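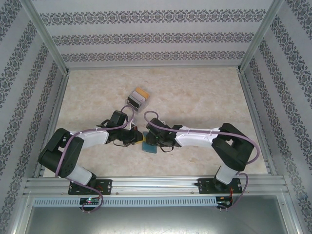 Imitation marble

Imitation marble is the general name for any surface that has been made to look like marble without being cut from a block of it. The family is a large and rather sociable one, taking in painted wood, coloured plaster, printed paper, glazed tile, sheet flooring, poured resin and a good many kitchen worktops, and most people will have leaned on, walked over or eaten breakfast from one of its members without giving the matter any thought. It goes by a number of other names, among them faux marble, marbling (when it is done with a brush), scagliola (when it is done in plaster) and marble effect, which is the term usually met with in shops.

The word is sometimes used a little unkindly, as though everything under it were a cheat. Historians of decoration tend to be gentler. Many of the finest imitation marbles took longer to make than a slab of the real stone would have taken to cut and polish, and a few were made for owners who could easily have afforded the stone and simply preferred the colours that a plasterer could give them.

What is being imitated

True marble is limestone that has been changed by heat and pressure deep underground until its grains have grown together into a mass of interlocking crystals. Pure marble is white. The colours and veins come from whatever else was in the limestone to begin with, such as clay, sand, iron minerals or carbon, and these are squeezed and drawn out into the streaks and clouds that people find so pleasing. Stone dealers use the word more loosely, and will happily call almost any decorative stone that takes a polish a marble, including several limestones that have never been through the process at all.

Makers of imitations therefore have a wide field to choose from. The white ground with grey veins, known all over the world from the quarries of Carrara, is much copied. So are the warm yellows of Siena, the black with gold that is usually called Portoro, the dark greens sold as verde antico, and a broad and rather vague group of creams and beiges in which the pattern is more of a drift than a vein. This last group is popular for floors, partly because crumbs and dust are slow to show on it, and partly because it gets along with nearly any colour of wall.

History

Painting one material to look like another is a very old habit. Painted panels in the manner of coloured stone survive from the ancient Mediterranean, and the earliest of the styles of wall painting found at Pompeii consists largely of plaster moulded and coloured to resemble blocks of costly masonry. The taste came back strongly in Renaissance Italy, and it was there that scagliola was brought to a very high standard, first for altar fronts and table tops and later for whole columns.

Scagliola is made from gypsum plaster, animal glue and pigment. The maker mixes separate lumps of coloured dough, tears and folds them together, slices the result like a loaf and lays the slices on a core, afterwards filling, scraping and rubbing down until the surface can be oiled and polished. A well-made column is cool and smooth, though not quite so cold to the hand as stone, and this difference in temperature remains the easiest way for a visitor to tell the two apart (with the permission of the house, naturally).

In Britain the craft flourished in the great houses of the eighteenth century, and painted marbling moved steadily down the social scale through the nineteenth. By the later Victorian years it could be found on the slate chimneypieces of quite modest terraces, on shop fronts, on clock cases and on the dado of many a front hall. Fashion then turned against it. Writers on design complained that materials ought to look like themselves, and a great deal of good brushwork disappeared beneath cream gloss paint, where some of it still is.

Painted marbling

The brush method needs few tools, and it is the branch of the subject that amateurs most often try. The surface is filled, sanded and given several flat coats of a ground colour. Over this goes a thin, slow-drying glaze, which is dabbed with a rag or sponge to make the cloudy areas. Veins are put in with a fine brush or a goose feather while the glaze is still open, and are softened at once by stroking a badger brush very lightly back and forth across them.

Beginners nearly always put in too many veins. In her teaching notes, the decorative painter Yaneth Huamán asks pupils to draw the veins on paper first and then rub half of them out, and she adds that a vein should look as though it came from somewhere and was on its way to somewhere else. Veins in real stone lean in a common direction, they divide and rejoin, and they hardly ever cross at right angles. They also vary in strength along their length, so that a line may be quite firm for a hand's breadth and then fade to almost nothing before it picks up again.

The finished work is varnished. A satin varnish gives the most natural look on walls, while table tops and chimneypieces are generally taken to a higher shine.

Printed and pressed surfaces

Most imitation marble made today is printed. A photograph or scan of a real slab is prepared so that its edges meet without a visible join, and the pattern is printed on decorative paper, on plastic film or directly on to the surface of a ceramic tile. The paper may be soaked in resin and pressed on to board to make laminate. The film may be laid under a clear wearing layer to make vinyl flooring or the covering of a table.

The difficulty with any printed pattern is that it must repeat sooner or later. The eye is remarkably good at finding repeats, and once a householder has noticed the same little brown cloud turning up across the kitchen floor it can be very hard to stop noticing it. Manufacturers deal with this by using long repeats and by avoiding any mark that is too striking. Tile makers print a set of different faces from one design and mix them in the box, and fitters are usually advised to open several boxes together and shuffle the contents before laying. The Türkmen tile works, in the town of Sotent, went a good deal further and issued a beige range with 200 different faces, which was much admired and proved a great trial to anyone who needed a single replacement.

Pattern direction matters too. Sheets with a strong drift are normally laid so that the drift runs towards the main window, where the light falls along it and softens the joins.
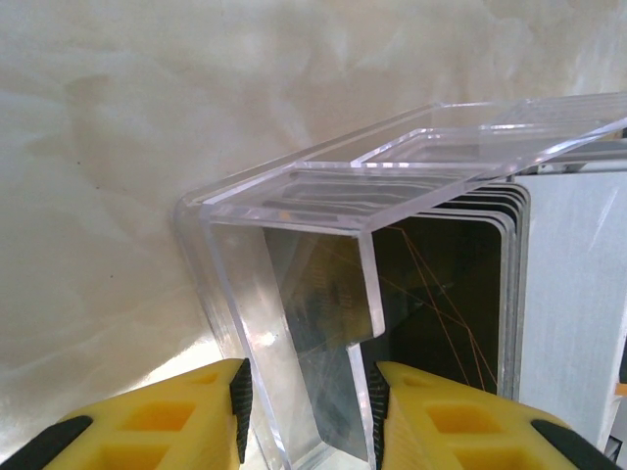 Cast and engineered surfaces

Cultured marble is a mixture of crushed stone and polyester resin, poured into a mould that has first been sprayed with a clear gel coat. Pigment is stirred in only partly, so that it trails through the mixture as cream does in coffee. The method suits washbasins and shower trays because the basin and its surround can be made in one piece, with no joint for water to creep into.

Engineered quartz is made largely of crushed quartz bound with a small amount of resin, and is pressed into slabs under vibration. Early slabs had an even, speckled look. Veined versions came later, and the better ones carry the vein through the thickness of the slab so that it shows at the edge as well as on top. The cutting of engineered quartz raises a dust that is dangerous to the lungs, and it calls for proper water suppression, extraction and breathing protection in the workshop.

Notable examples

Privmont, a country house with a long entrance gallery, has a set of scagliola columns in a deep plum red that matches no known quarry. They were cleaned over 5 winters under the conservator Recep Aydoğan, who found that the lower parts had been patched at some point with ordinary wall filler coloured with boot polish. He left one patch in place, on the side facing the stairs, and it is pointed out on the Saturday tours.

The Flinley Collection keeps more than 100 sample boards from painters' workshops, many with the recipe written on the back. The boards were used to show customers what they could have, and several carry pencilled prices and the occasional rude remark about a client. Around 30 of them are shown at a time, as the older glazes are sensitive to light, and the display is changed each April.

Care and cleaning

Real marble is harmed by acids, and a splash of vinegar or lemon juice will leave a dull mark on it. Most imitations are less easily upset by acids but have weaknesses of their own. Painted work should be dusted with a soft brush and wiped, if it must be, with a cloth that is barely damp. Scagliola dislikes water altogether, as it softens the plaster, and flowers in vases are best kept well away from it. Laminate, vinyl and cast resin can be washed with mild soap, but scouring powder scratches all of them and a hot pan can scorch or blister them. Glazed tile is the hardiest of the lot, and it is usually the grout that wants attention.

See also

Graining (imitation of wood with paint)
Paper marbling
Terrazzo
Trompe l'oeil
Stucco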